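Print this entry | E-mail this entry | 4 comments | 11 shares

Workshop notebook, Messide bench group
2018-09-21

Rules day! I have been looking forward to this one all month, which probably says something about me. The plan was to go through our house rules for simulated rooms and get them into a state where the Detstead people can use the same set without ringing us up every time.

Started with units, the oldest rule and still the most broken one. Everything in metres, everywhere, no exceptions for "small parts". Found two cups in the shared folder still in millimetres. They load perfectly well, they are just the size of a house. Fixed both and wrote the unit into the file header. From now on a model with no unit in the header doesn't get merged. I'd like the checker to refuse it by itself - should be a short job.

Next, naming. We agreed ages ago on room, then furniture, then object, then version, and I went through the Brondudora set against that. 851 object files, 573 of them named properly. Better than I feared! The rest are mostly old ones with somebody's initials on the end. I wrote a little script that proposes a new name and waits for a yes or no. It must never rename on its own. I tried it that way in the morning on a copy and it very happily gave four different lamps the same name.

Seeds. This is the rule I care about most and I'll put it in capitals if I have to. Every run records its seed, the version of the room, the version of the physics settings and the time step. All four, in the same file as the results. I picked an old run from the Lim tests and tried to repeat it from the notes alone. Couldn't. The seed was there but not the time step, so the whole thing is a nice story and no more than that. Did the same with one of the newer runs, and it came back identical down to the last digit. Lovely feeling, that. I did it twice more just for the pleasure of it.

Time step itself: we now fix it per project and write it at the top of the project page. If you want to change it halfway through you start a new project page. Bit strict, but mixing them cost us most of last November.

Collision shapes. New rule, and I think a good one: anything a robot might touch gets its collision shape looked at by a second person with the shapes drawn on, before any run counts. Curved things are the worst. A bowl with a simple box round it behaves like a brick, and the planner will learn to treat it like a brick, and then you take it to the real bench and wonder what went wrong. Scenery out of reach can keep a plain box, but it must be tagged as scenery.

Camera views: each room needs 18 fixed viewpoints, stored with the room, and they must include corners and odd angles as well as the work area. Tilted views and views with no arm in them stay in. People will want to drop the dull ones and I understand the urge, but the background check needs them. Render the full list after every change to a room and compare it with the last approved list.

Batch size stays at 600 runs before anyone quotes a success rate outside the group. Failed loads are to be listed separately, never quietly left out.

Still open:
- who signs off when the second person is away
- whether lighting gets its own version number (I say yes)
- safety stops. The simulated stop must behave like the real one, delay included, and at present it halts the arm instantly, which is far too kind
- move the rules out of this notebook and into the repository

Wooden room loaded last, new checker running on it while I typed this up.

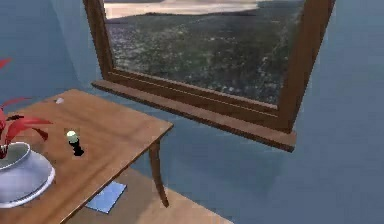
Detstead bench: Very glad to see the stop delay on the list. Could we measure it on the real arm first, and put the measured value in the project page next to the time step? We'd also vote yes on a version number for lighting.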